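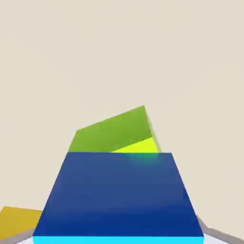
# Care of altar linens, candlesticks and censers at home

December 2022

In our parish of Rultthorpe we wash the linens in our own kitchens, and everybody learned it from a different grandmother. I have put together what works for us. If your sacristy has its own custom, please follow that first.

## The first rinse

Purificators and corporals do not go directly into the washing machine. Put them in a clean bowl, cover them with cold water and leave them for some minutes. Pour this water into the sacrarium, or on the earth in a place where people do not walk. Under the rose bush is good. Only after this the linen is treated as ordinary washing.

Keep one bowl for this purpose and do not mix cake in it. Mine is white enamel, so I can see if a crumb remains.

## Wine and lipstick

For wine, cold water again, and then a little plain soap rubbed with the fingers. Never use hot water at the beginning. If the stain is old, leave the cloth overnight in water with a spoon of oxygen bleach (the powder kind) and rinse very well. Chlorine bleach makes linen yellow after a few years, and it weakens the threads at the fold.

Lipstick is more difficult. Graça Vilela uses dish soap, undiluted, on the dry cloth. She waits 23 minutes – I asked her why not 20 or 25, and she told me this is the length of her rosary with the litany. I have tried it and I have no complaint.

## Wax on the altar cloth

1. Let the wax become completely hard. With a small cloth you can use the freezer.
2. Lift what you can with the back of a butter knife. Do not scratch.
3. Put brown paper under and over the stain and press with a warm iron, without steam.
4. Move to a clean part of the paper each time, until no more grease comes.
5. For the colored ring that stays from a red or purple candle, dab with rubbing alcohol on a cotton ball. Test a corner first.

Paper from a grocery bag is fine, but use the side without printing. I once ironed the name of a supermarket onto the Advent cloth.

## Ironing

Iron the linen when it is still damp, first on the wrong side and then on the right side. The embroidered cross should lie face down on a thick towel, so that it stands up nicely afterward. We do not use starch on purificators. On corporals a light starch is allowed, and Felista Massawe makes hers from rice water.

The corporal is folded in three and again in three, with the inside kept in, to make nine squares. Press the folds with your hand only. For long altar cloths, roll them around a cardboard tube covered with an old sheet and you will not have creases to fight before Christmas.

## Brass candlesticks

Look first if the brass is lacquered. If it is, only a soft damp cloth, please, and no polish. For wax in the cup, turn the candlestick upside down on foil in the oven at a very low heat, if it is all metal and has no felt on the bottom. Otherwise use a hair dryer.

Unlacquered brass can be polished with a paste of flour, salt and vinegar. Leave it a short time, rinse, and dry at once with a towel. Sverre Lunde prefers the paste from a tin, and his six candlesticks do look better than mine.

## The censer

Empty the ashes only when they are fully cold, into a metal can with a lid. The brown resin inside the bowl becomes soft in hot water with washing soda. Leave the bowl in it for an hour and then use a wooden spoon to scrape. Take the chains off before, or at least hold them out of the water, and hang them straight to dry. A tangled chain is discovered always at the entrance hymn.

A piece of foil in the bowl under the charcoal saves much of this work. Keep the charcoal itself in a closed jar, away from the sink.

## Storing

Linens in white tissue paper, brass in old cotton T-shirts. No plastic bags. Lavender is pleasant in the drawer, but in a small sachet, and far from anything that touches the chalice.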